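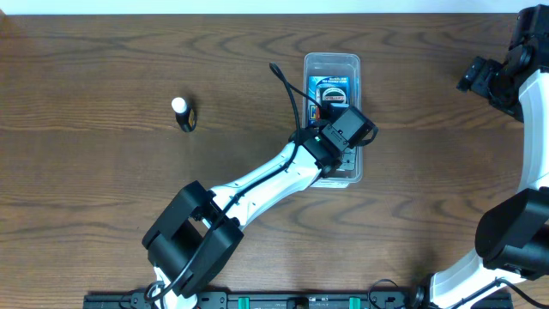

Why Does Everybody Skip the Second Bus? A Semester Project on the Jalholm Line

Student project report, posted in January
By a second-year student, Intro to Local Geography

I picked this topic on the bus, so at least my research started on time. The Jalholm line runs from the Himon stop by the river up to the Clillitz market and back, and every weekday morning two buses leave Himon fairly close together. The first is packed. The second one has rows of open seats, and people will still squeeze onto the first with a backpack in their face. I wanted to know why, and my instructor said fine, as long as I talked to real riders and didn't just write down my own complaints (I had plenty).

The plan was a paper survey. I made it short enough to fill out standing up: where do you get on, where do you get off, which bus do you take, and why. I printed 240 copies, which was wildly optimistic. People are not at their friendliest at 7 a.m.! Still, I got a decent stack back over the weeks, and a few people wrote whole paragraphs on the back, which I loved.
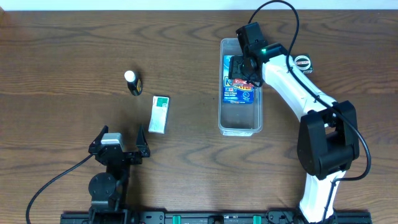
The answers fell into a couple of piles pretty fast. The biggest pile was people who change at Lu Street for the crosstown. On the printed schedule the second bus makes that connection too, but with a gap of two minutes, and riders don't trust it. One person wrote "I missed it once in the fall and never again." I kept hearing versions of that. A single bad morning seems to stick with people way longer than a bunch of good ones.

Another pile surprised me. Quite a few riders didn't know the second bus went all the way to Clillitz. The sign on the front says "Market via Lu" and the first one just says "Clillitz," and if you're new in town you have no reason to think those are the same place. I grew up here and it never crossed my mind that it could be confusing.

Then I rode the second bus myself for seven mornings and wrote down whether it made the crosstown connection. It made it every time except one, a Wednesday with sleet, when we sat behind a delivery truck for what felt like forever. So the riders aren't wrong that it can happen, but it's less risky than most of them think. I know seven rides isn't a lot. My class schedule changed and I couldn't keep going, and if I did this over I'd start in September and get a friend to split the mornings with me. 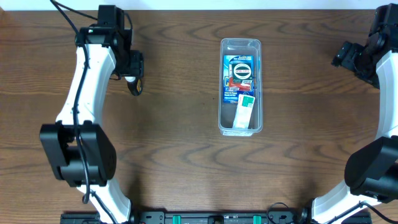

I also tried to map where everyone gets on, and that part got messy. Half the survey answers used names that aren't on any map, like "the bakery stop" (the bakery closed when I was in middle school). I ended up grouping stops by neighborhood and leaving out the ones I couldn't place. The map is okay. The colors are bad, and I've been told so.

My suggestions are small ones. Put the same name on both signs, hold the crosstown a little longer on bad weather days, and tape up a notice at Himon saying the second bus has seats. I sent these to the bus office and got a polite note back saying they'd look at the signs in the spring.

I've switched to the second bus, by the way. I get a window seat and I've been doing my reading on it.

More student projects
Parking Around the Clillitz Market on Saturdays
Old Street Names in Jalholm
Who Uses the River Path in Winter?

Questions? Contact the department office | Copyright student authors | Back to top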